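Storkport remembers its supply depot, with lunch

Storkport marked Quartermasters' Day on 12 September 2022 with a parade, a brass band and a lunch that started 33 minutes late, a delay the old Storkport Supply Depot would never have tolerated.

The day honours the army storemen and storewomen who worked at the depot on Etholm Road until it closed. They fought no battles there. They did issue blankets, boots and tinned pears to every unit that passed through on its way to the Feverville training grounds, and demanded a signature for each.

The parade left the Yousafzai Hall mid-morning and reached the memorial by way of the bakery. Wreaths were laid by the Storkport and Feverville ex-service associations, which have disagreed since July over whose turn it was to go first. They went together, at slightly different speeds.

A new plaque on the depot's surviving wall records that 1000 pairs of socks were once dispatched to the wrong harbour. The wording took 2 years to settle. It does not say which harbour, and the Feverville association would like it noted that it wasn't theirs. 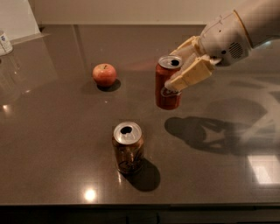
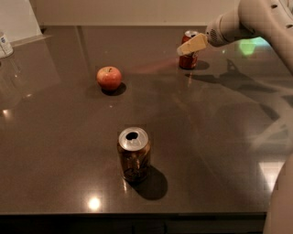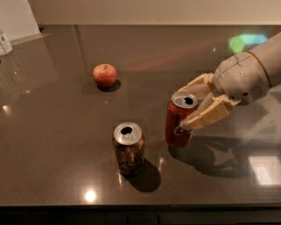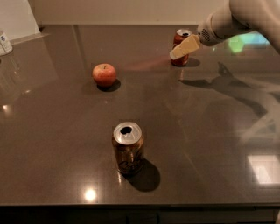 The depot's ration ledgers are now on display in the Yousafzai Hall, open at the pages the clerks were proudest of. Each entry runs to three columns: what was asked for, what was sent and what was signed for, which were seldom the same. A red apple and a can of drink would have needed a line each, and the can a second one if it came back opened. One clerk's marginal note about a missing crate of mustard carries on for 3 pages and ends with the mustard still missing.

The ledgers can be seen on weekday afternoons. Visitors are asked to sign in.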